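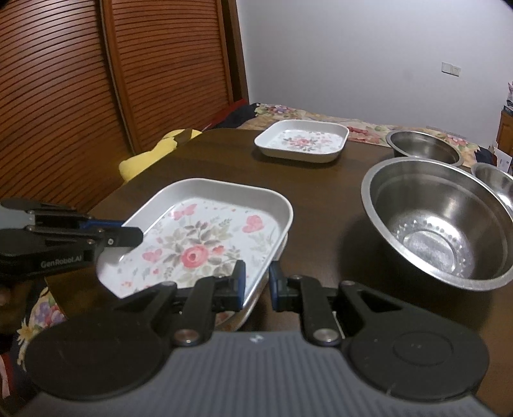

Floral tray and steel bowls on a bedroom table, with two hand-held grippers.

Household Chores and Machines: Frequently Asked Questions
Sonbridge Home Automation Notes. Updated in March.

Can a robot clear a table yet?
In part. Rigid items with a clear rim can be picked up by most current two-finger systems. Wide trays are harder. They usually need two arms that stay level with each other, and timing errors show up as tilt.

Why is polished steel a problem?
Reflections confuse depth cameras. The Prerkberg benchmark lists 31 kitchen and table items, and the steel ones account for 10 of them. Flunis, our test controller, scores lowest on that group.

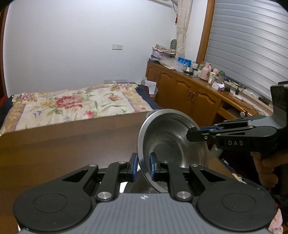 Steel bowl gripped at the rim from two sides.

Are two grippers needed for one bowl?
No. One is enough for lifting. Two help when the bowl has to be turned or held at an angle – wiping the inside, for instance.

How many demonstrations does a chore take?
The current Flunis set for bowls and trays holds 1524. Folding cloth will need more, and we have not fixed a number.

Does it work in a furnished room?
Less well than on a bench. Crowded surfaces, bedding and patterned fabric all raise the error rate.

Can I buy one?
Not from us. Rizvi plans a shop-floor version for sorting trays – home use comes later, and no price has been set.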